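The big white shelves are finally filling up!

Friday, April 10, 2020

I have wanted proper open shelving along the brick wall at Berkeck ever since we moved our stuff over from Cillby, and I am so happy with how it's coming along. White metal against red brick is such a good look (I could stare at it all day), and the shelves run a long way back, so there's room for pretty much everything we used to keep in boxes on the floor.

The middle shelf is my favorite so far. The two light blue spray bottles live side by side, then there's a little white ceramic piece, and after that the woven tan basket, which warms up all that white beautifully. I'd love a second basket just like it!

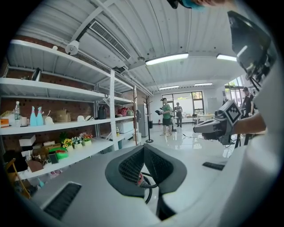 What goes where

Things we grab every day stay at middle height, water bottle and cup included. Bags go farther down toward the back. The top shelf is for whatever can wait until August, and I'm trying hard to keep it light.

Next up is labels. I bought a pack of 100 plain white ones, so wish me luck with my handwriting!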